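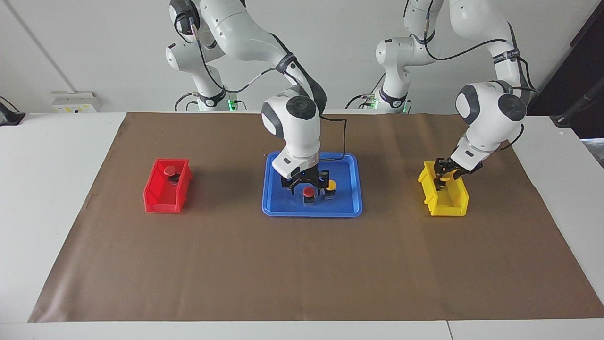
Figure 3. The bench with both arms over the work area: blue tray in the centre, red bin on the left, yellow bin on the right.

4. Bench and task set-up

4.1 Layout

The system was put together in the shared workshop at Plaltovcombe, on a bench that has to be cleared whenever other members need it. We therefore kept the fixed parts to a minimum. The two arm bases stay at the back of the table, near the wall, and everything else can be lifted off. Brown paper covers most of the white tabletop. Bare white plastic and a white table gave the vision code trouble in our first trials under the workshop lights, and the paper was the cheapest cure we tried. It creases with use and is replaced when the creases begin to catch the bins.

The sorting task uses push buttons with red or yellow domed caps on dark square bodies. They start in a shallow blue tray with a raised rim. Red ones go into the red bin and yellow ones into the yellow bin. Both bins are of the same open type with a sloped front lip, and the arms reach into them from above (Figure 3). The tray lies within reach of both arms, so either can pick from it, but each arm serves only the bin on its own side.

4.2 Sharing the tray

Most of the early faults came from the two arms wanting the tray together. Seyoum's first controller gave each arm a fixed turn, which was safe and slow. The version reported here, written by Demissie, locks only the space above the tray. One arm may be lowered into its bin while the other is over the buttons, and this is the state shown in Figure 3. The lock is released once the wrist has risen 50 mm above the tray rim.

4.3 Grasping

The fingers close on the square body, with the domed cap between them. Grasping by the cap alone was dropped after the pilot runs, as the dome tended to slip. Buttons standing close together remain the harder case. If the planner finds no clear approach for the nearer button it tries the other, and after 2 failed attempts on the same one it stops and waits for an operator.

4.4 Trials

We ran 397 picks in November, with Moffat or Bogale at the stop switch throughout. Bins were emptied by hand between runs and put back by eye, so their angle to the table edge varied a little. We left this variation in, as it is how the bench would be used by other members. Results by colour and by arm are given in Section 5.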